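How to Set Up and Use a Peg-and-Hole Practice Board

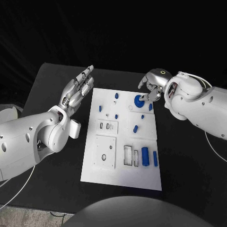
What the board is for

A peg board gives you a repeatable way to practice picking up, turning and seating small parts. The one used for these instructions is a white rectangular board with blue plastic pegs, metal screws, recessed holes and raised sub-panels. You can follow the same steps with any board of this general type, bought or homemade. Ours is kept at the Herkville workshop, where Ingvar Thorlacius wrote the first version of this page and Signe Hafþórsson revised it in August.

Allow 45 minutes for the first session. After that, a full round of clearing, sorting and filling the board should fit easily into a break.

What you need

- The board and its full set of pegs
- A dark table or a dark, non-shiny cloth
- One shallow tray for spare parts
- A soft brush and a dry cloth
- A timer, if you plan to keep times
- A notebook or a printed log sheet

Step 1. Prepare the table

Clear the table and wipe it down. A dark surface works well under a white board because the board edges stand out and a dropped peg is easy to find. If your table is light, put a dark cloth under the board and pull it flat. Wrinkles let the board rock when you press on a corner.

Avoid direct light from a window. Glare on the metal screws makes it harder to see which holes are empty. A dark curtain behind the table helps too.

Step 2. Place the board

Set the board where you can reach all four corners without leaning. It does not have to be square to the table edge. Some people find a slight angle more comfortable, especially if they do most of the work with one hand. Once you have picked a position, mark two corners with small pieces of tape so the board goes back to the same place next time.

Press down on each corner. If the board moves, put a thin rubber mat under it.

Step 3. Clean the holes

Brush out the recessed holes before every session. Grit in the bottom of a hole keeps a peg from sitting at its full depth, and people then force it. Do not use spray cleaner on the board. Brush, then wipe with the dry cloth.

Check the screws on the board while you are there. Tighten any loose one by hand with a screwdriver, and stop when it is snug.

Step 4. Sort the pegs by shape

Take the pegs out and sort them on the table by shape. Our set includes a large round disc, a small oval and a short upright peg with a rounded top, among others. Look at the end of each one for chips. A chipped peg goes in the tray and stays out of the session.

When you have sorted them, scatter the good pegs across the board. Leave some standing and lay others on their sides, so that you have to turn them before they will go in.

Step 5. Start with the disc

The large disc is the easiest piece to begin with. Put your index finger and thumb on its top surface and slide it until it is over its place. Use light, even pressure. If one side drops first, lift the disc, turn it a little and try again — pushing on the high side will only jam it.

Step 6. Move on to the smaller pegs

Pick up a small peg by its sides, near the top. Turn it upright before you bring it to the hole. An oval peg has to line up along its length, so look at the hole first and turn the peg to match while it is still in the air.

Keep the free hand open and off the board. Resting it on a raised panel shifts the whole board and makes the next peg harder.

Step 7. Record the round

Write down the time, any pegs you dropped and any holes that gave trouble. The log at Herkville now has 186 rounds in it. Most of the trouble entries are for ovals.

Storage

Put the pegs away in a lidded box, with the chipped ones in a separate bag. Store the board flat — standing it on end for months can bow it. Keep both away from heaters.

Last updated: August

Questions about this page: ask for Signe at the Herkville workshop front desk
© Herkville Workshop. All rights reserved.
Back to top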